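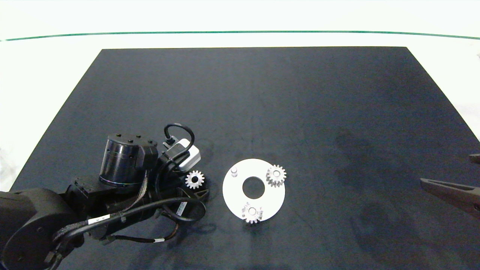
Nhung Lưu told me this morning that I should stop trying to make the demonstrations pretty. The policy only learns what the hands do, she said, and if the hands dither for two seconds over a peg then it will learn to dither as well. She would sooner have a plain clumsy run that keeps moving than a beautiful one with a pause in the middle.

I wrote that on the inside cover of the notebook and then went and dithered for most of the morning.

Started at half past eight. The gear task again: three gears, three pegs on the round plate, left arm for the third one. I can place the first two without thinking now. The third still gets me, as the teeth have to drop in between the teeth of the others and there is hardly any feel coming back through the leader arms. I push down, the follower pushes down, and I only know the gear is sitting crooked from looking at it. Vy Quan closes one eye when she does it. I tried that and missed the peg altogether.

What works best so far is to lower the gear until it touches, let the grip go a little slack, turn the wrist a few degrees one way and then back, and let it fall. If it doesn't fall I lift and start the approach again. Wiggling harder does nothing except shift the plate on the mat, and then the whole run has to be thrown away.

Threw away 7 before lunch. Two were my own fault for sneezing. One was the pedal, which I thought I had pressed and hadn't, so I did the whole assembly very nicely with nothing recording. The rest were dropped gears. Gunvor says dropped gears should be kept if I pick them up again properly, and Nhung says they should go in a separate folder, so for now I am putting them in a separate folder and writing "Gunvor" on it.

Lunch with Esperanza in the yard. She is on the other station doing the Flekex connectors and her shoulders are bad too. She has put her chair up as high as it goes so that her elbows hang down instead of sticking out. I tried the same in the afternoon and it was better, though my feet don't reach the floor and I had to borrow the box the Flumano cables came in.

Afternoon was steadier. I moved the starting place of the loose gear every few runs, further out, nearer, turned a bit, because last week's set all began in nearly the same spot and the arm then went to that spot every single time whether there was a gear there or not. We all stood and watched it close on nothing. It was very sure of itself. Nga Phùng laughed, and then asked whose set it was, and it was mine.

So now I keep a list beside me and tick off the positions. The awkward one is close in by the left arm, where the elbow has to fold up and the wrist comes in flat. I have been avoiding it without meaning to. Did a whole run of them after three o'clock and by the end they were no slower than the others.

Total stands at 130 good ones for this task. The Prirari people want 2,000 across all the tasks by the end of September. I did the sum on the bus and then wished I hadn't. Nga thinks they will settle for fewer if the spread is decent, but she has not asked them yet.

Left the station running the replay check when I went home. Must remember to look at the grip values first thing – I think the left trigger is sticking slightly on the way back, and if so some of today's releases will look late. Also bring a cushion. Also ask Gunvor for the small screwdriver, the one with the yellow tape.

My hands were still doing it at dinner. I put the lid on the rice pan and gave it a little turn each way before I let go.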